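Justby

A word list of everyday color names, version 2

Hi, and thanks for stopping by! Justby is a list of the names people use for colors when they're talking to a spouse or a kid or the person at the paint counter. I mean things like "school bus," "old jeans," "the green from the bathroom," "kind of a brick red but friendlier." I started it because I kept running into color lists full of words I've never heard anyone say out loud. Cerulean is lovely. My neighbors say "sky."

It's plain text, it's small, and it opens in any spreadsheet. If you only want the list, grab the main file and skip the rest of this page. If you plan on building something with it, please read the part on known problems, where I've tried to write down everything that has annoyed me so far.

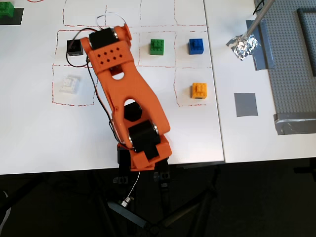
What's in the folder

There are two files that matter. The first is names.csv, with one color name per row. The second is notes.txt, where I keep longer remarks about names that didn't fit neatly into a row. Everything else in there is leftovers from me tinkering and you can ignore it (I should clean it up, I know).

The main file has five columns:

name: the words as the person gave them, lowercase, with the spelling fixed only where it was clearly a typo.

family: the plain color it belongs to, like red, orange, yellow, green, blue, purple, pink, brown, gray, black or white. A name gets one family and one only, which caused me a lot of grief with teal.

hex: my best single guess at a screen color for it.

source: a short code for how the name reached me. The codes are listed at the top of notes.txt.

sure: yes, no or meh. Meh is the honest value for a big chunk of the list and I'm keeping it.

How I collected the names

Mostly by asking! I put up a web form that showed a big square of color and a box to type in, with the line "What would you call this if you were describing it to somebody on the phone?" The phone part matters a lot. In an early try I only asked "What color is this?" and got back blue, blue, blue, dark blue, blue. Once people pictured having to get a sweater color across to their sister, they got much more inventive.

The rest came from notes sent in by people who'd seen the list and wanted to add their own. Those are coded separately, and you may want to drop them if you're doing anything serious, because folks tend to send in names they're proud of. "Regret mauve" came in that way. I love it. I don't think a single person has ever used it to buy curtains.

I didn't ask for anyone's name, age or address, and the form didn't save them. It did ask what time of day it was and whether the lamp was on, and I threw both answers out because hardly anyone filled them in.

How a name gets its hex value

For names from the form, Grereo does the work. It's a little script I wrote that takes every square that got the same name and finds the middle one. It doesn't average them. Averaging turned everything to mud, and I spent a whole November evening wondering why "tomato" looked like a wet paper bag. Picking the middle square fixed it right away, and I felt silly and also very pleased.

For names that came in by note, I pick the hex by eye, on my own screen, in my own kitchen, with the blinds down. Then I look again the next morning, and if I wince, I change it. Not very scientific! Those rows nearly all say meh in the sure column.

About orange

Orange deserves its own section, as it's the family I've rewritten the most. People are weirdly precise with it. Give them a purple and they'll say "purple," give them an orange and you get traffic cone, cheese puff, pumpkin, sweet potato, nacho, life vest, goldfish. And they'll disagree about all of them. Cheese puff and traffic cone overlap so heavily that I nearly merged them, then decided that if people want both words, the list should have both words. 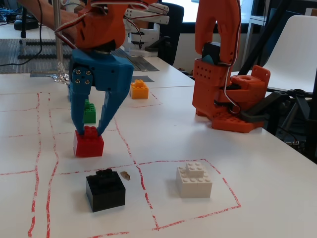
The trouble spot is where orange slides into yellow. Egg yolk, mango, mustard, school bus and cheddar all live along that stretch, and I've moved every one of them back and forth at some point. In this version school bus and mustard are in yellow, mango and cheddar are in orange, and egg yolk is in yellow with a "no" for sure. If your own yolks are a deep orange, I envy your hens, and you should feel free to change the row.

Red is calmer. Blue is enormous and dull. Green is mostly food and plants, with the odd pool table.

What changed from the first version

The biggest change is that I took out the fancy names I'd padded the first version with. I'd copied in a bunch of art-class words so the list would look bigger, and it defeated the whole purpose. They're gone.

I also split "skin" and "flesh" names out completely. People meant wildly different colors by them, each assuming their own, and one hex value for a word like that is just wrong. If you were relying on those rows, please don't go back to the old file for them.

Last thing, the file now uses commas all the way through. The first version switched to semicolons partway down, for reasons lost to history, and a couple of people wrote to me rather kindly about it.

Known problems

It's very American. "Post box" isn't in here, "mailbox blue" is.

It leans toward people who like filling in web forms about colors, a group I'm fond of but wouldn't call typical.

Screens differ. Somebody's warm gray is somebody else's beige, and both of them are looking at the same square. There's no fixing that from my end.

Some names are tied to a product or a package, and packages change. I've left out brand names wherever a plain word would do the job.

There are near-duplicates, such as "brick," "brick red" and "red brick." I left them in on purpose, because people search for all of them. Grereo has a merge option if you want them folded together, but look over the results before you trust them. It once folded "rose gold" into "rose" and then did the same with "gold."

Teal. Just, teal.

Good uses and bad ones

I've seen it used for a color picker that lets you type "old jeans," which made my week. Gruleo, a wardrobe sorting app, uses it to label clothes, and that seems like a nice fit. Nugroho is a yarn-matching page that pulls straight from the main file, so if I rename a column I break it, and I'm trying to be better about giving warning.

Please don't use it for anything where getting a color wrong would hurt somebody, like wiring labels, pills or warning signs. It's a list of how people chat. Please also don't use it to test anyone's color vision. I got asked about that, and no!

Adding names

Yes please. Open an issue with the name, the color you mean (a hex value is great, "like a ripe plum but dusty" is fine too) and whether you've really said it out loud. I go through them in batches, usually at night with a cup of tea, so it may be a while before you hear back. If I turn one down it's nearly always because it's in there already under a slightly different spelling. Try searching with the space taken out first, especially for anything ending in "ish."

License

Free to use, change and share, including in paid things. A mention of Justby somewhere is appreciated, and if you find a better hex for egg yolk, send it over.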